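4.3 Greifer und Arme in der Simulation einrichten

Wenn Sie den vorigen Abschnitt hinter sich haben, steht Ihr Zweiarmroboter nun in der virtuellen Wohnung, und Akwood zeigt unten links den grünen Balken für die Verbindung. Holen Sie sich ruhig noch einen Kaffee, denn beim ersten Start lädt das Programm die Raumdaten nach (127 MB), und je nach Leitung kann das ein Weilchen dauern. Danach geht alles deutlich flotter!

Sie brauchen für diesen Abschnitt die Modelldatei Ihrer Greifer, das Steuermodul Cidau ab Version 4 und ungefähr 54 Minuten Zeit, beim zweiten Mal sicher weniger.

1. Öffnen Sie das Menü »Szene« und wählen Sie »Wohnraum«. Die Physikberechnung bleibt vorerst angehalten.

2. Laden Sie unter »Werkzeuge« die Greifer für den linken und den rechten Arm, und zwar jeden einzeln. Die Seiten werden gern verwechselt, also schauen Sie lieber zweimal auf die Bezeichnung im Auswahlfeld, bevor Sie bestätigen.

3. Klicken Sie auf »Grundstellung«. Beide Arme sollen jetzt nach vorn zeigen. Kleine Unterschiede in Höhe und Neigung dürfen Sie stehen lassen, die gleichen wir in 4.4 aus.

Hinweis: Verschwindet ein Arm im Rumpf oder steht er nach hinten ab, haben Sie vermutlich die Modelldatei der anderen Seite erwischt. Gehen Sie dann einfach zurück zu Schritt 2, kaputtgehen kann dabei nichts.

4. Starten Sie die Physikberechnung mit 2.000 Schritten pro Sekunde. Auf älteren Rechnern darf der Wert auch niedriger sein, solange die Finger beim Schließen nicht zittern.

5. Öffnen Sie die Greifer nacheinander ganz. Die Finger müssen weit auseinanderstehen und dürfen sich nirgends durchdringen.

6. Schalten Sie mit der Tabulatortaste durch die Ansichten. In der Nahansicht müssen die Fingerspitzen von unten ins Bild ragen, in der Übersicht sollten Sie beide Arme sehen und auch noch genug vom Raum, um sich zurechtzufinden. Fenster und Türen sind dafür gute Anhaltspunkte.

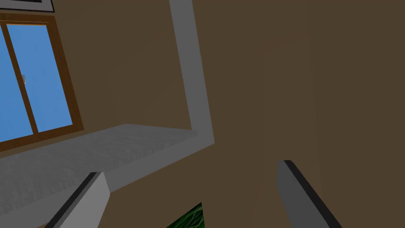 Nahansicht mit geöffneten Fingern, dahinter Fenster und Wand; im zweiten Bild die Übersicht mit beiden Armen.

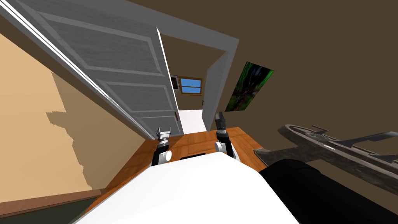
7. Sind Sie mit den Ansichten zufrieden, speichern Sie die Einstellungen unter »Profil sichern«. Geben Sie dem Profil bitte einen Namen, den Sie auch in ein paar Wochen noch verstehen, »Test_neu_2« hat schon manchen zur Verzweiflung gebracht.

Achtung: Trennen Sie vor jedem Probelauf die Verbindung zum echten Roboter (Menü »Gerät«, Eintrag »Stomex-Brücke aus«). Bleibt die Brücke aktiv, führt das Gerät in Ihrer Werkstatt jede Bewegung mit aus, und zwar mit voller Geschwindigkeit.

8. Fahren Sie zum Schluss beide Arme einmal langsam durch ihren Arbeitsbereich. Meldet Akwood dabei eine Kollision, klicken Sie die Meldung an, und das betroffene Gelenk wird rot hervorgehoben. Tragen Sie für dieses Gelenk eine engere Grenze ein und wiederholen Sie die Fahrt.

Die Grenzwerte übernimmt Cidau beim nächsten Start von selbst. Weiter geht es mit dem Feinabgleich der Arme in Abschnitt 4.4.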